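Bidar Money Classes: progress report to the Monetti Fund
Apr 8, 2023

We've now run 13 evening classes on store credit and payday loans, and people keep coming back! The favorite is session 2, where everyone works out what a $700 couch costs once the fees are added (there were gasps). Eight families have closed a store card. 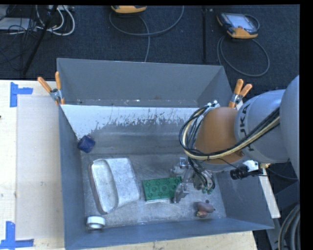 The Sang group starts in September, and we'd love to add a second class there. The Fikard workbooks are nearly used up, so a reprint comes first.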